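3.2 Caracterização da formação e recolha de dados

O estudo incidiu sobre um curso intensivo de desenho em permacultura, com duração de duas semanas em regime residencial, organizado pela cooperativa Melau nas suas parcelas de ensino. O programa seguiu a estrutura habitual dos cursos de certificação: princípios éticos, leitura da paisagem, gestão da água, solos, sistemas agroflorestais e um projeto final em grupo. As sessões teóricas ocuparam as manhãs, ficando as tardes reservadas ao trabalho de campo.

Inscreveram-se 62 participantes, repartidos por duas edições consecutivas com o mesmo corpo docente. Destes, 21 declararam experiência agrícola anterior, entendida como pelo menos uma época completa de cultivo para consumo próprio ou venda. Os restantes provinham de áreas diversas, com predomínio do ensino e dos serviços. A participação no estudo foi facultativa e não condicionou a obtenção do certificado.

A recolha assentou em três instrumentos: um questionário de entrada, um diário de campo individual e uma entrevista semiestruturada, conduzida após o regresso dos participantes aos seus locais de residência. O guião da entrevista foi elaborado por Mulugeta Lemma e revisto por Senan Kavanagh, tendo a versão definitiva sido fixada em 9/8/22. As entrevistas foram transcritas na íntegra e codificadas de forma independente por dois investigadores; as divergências de codificação foram resolvidas por discussão.
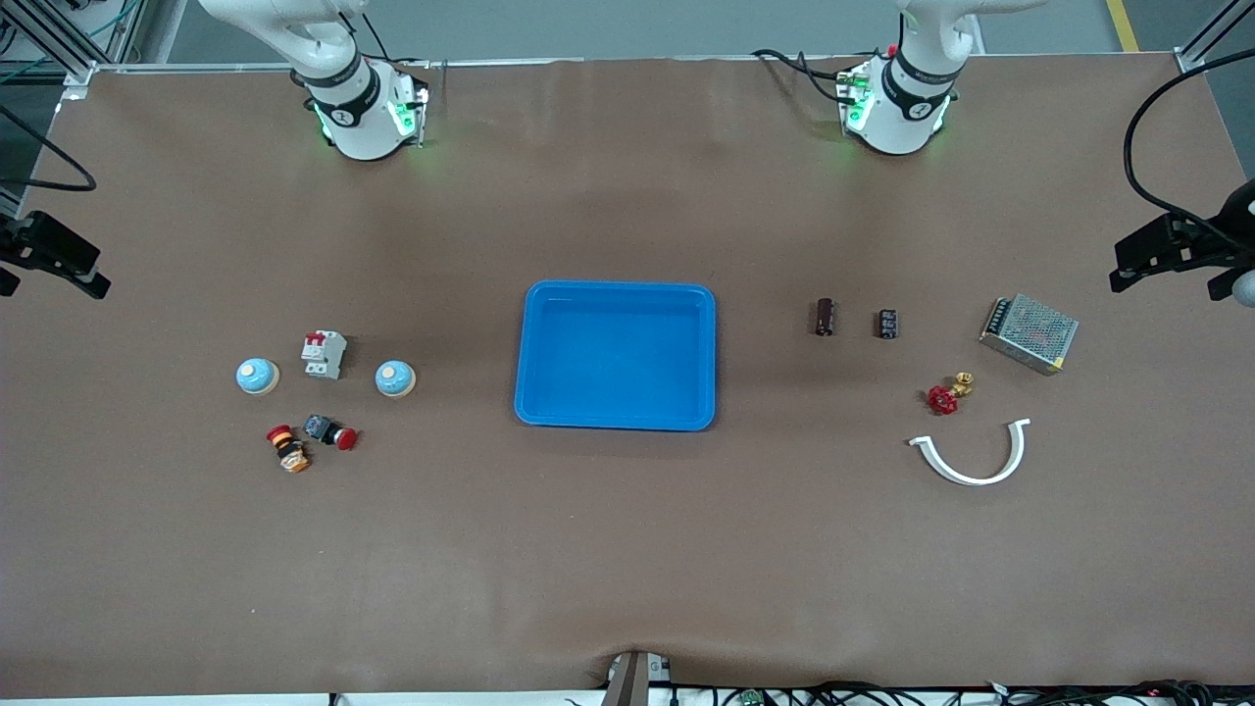 Figura 3. Mesa de trabalho com dois braços robóticos brancos e tabuleiro azul ao centro.

Os diários de campo revelaram-se a fonte mais rica, embora também a mais irregular. Alguns participantes registaram diariamente as observações sobre humidade do solo, exposição e vento dominante; outros limitaram-se a anotações breves nos dias de maior atividade prática. Optou-se por conservar todos os diários entregues, incluindo os incompletos, e por assinalar na análise os períodos sem registo. No total, foram isoladas 165 passagens relativas a decisões de desenho, isto é, trechos em que o autor justifica a localização de um elemento, a escolha de uma espécie ou o traçado de uma vala de infiltração.

A classificação destas passagens partiu da grelha proposta por Ó Ceallaigh para o ensino agroecológico não formal, com duas adaptações. A categoria «imitação do modelo observado» foi separada da categoria «adaptação ao local», que na grelha original surgem reunidas. Acrescentou-se ainda uma categoria para as decisões abandonadas — frequentes na segunda semana, quando os grupos confrontaram os esboços iniciais com o levantamento das curvas de nível.

3.3 Parcelas de acompanhamento

Para a fase posterior ao curso, foram selecionadas parcelas em que os participantes tencionavam aplicar o respetivo projeto. A seleção teve em conta a disponibilidade de água, o declive e a segurança de permanência no terreno. Aidan Ó Néill realizou a primeira ronda de visitas em janeiro, período em que a cobertura vegetal reduzida facilita a leitura do relevo e dos sinais de erosão. Em cada parcela procedeu-se à colheita de amostras de solo na camada superficial e ao registo das culturas instaladas, das práticas de cobertura morta e do destino dado aos resíduos orgânicos.

Não foi possível visitar as parcelas situadas em regime de arrendamento sem autorização escrita do proprietário, restrição que afetou sobretudo os participantes residentes em zonas periurbanas. Nestes casos recorreu-se à entrevista e aos desenhos finais, pelo que os resultados apresentados na secção 4 distinguem as parcelas observadas das parcelas apenas descritas pelos seus responsáveis.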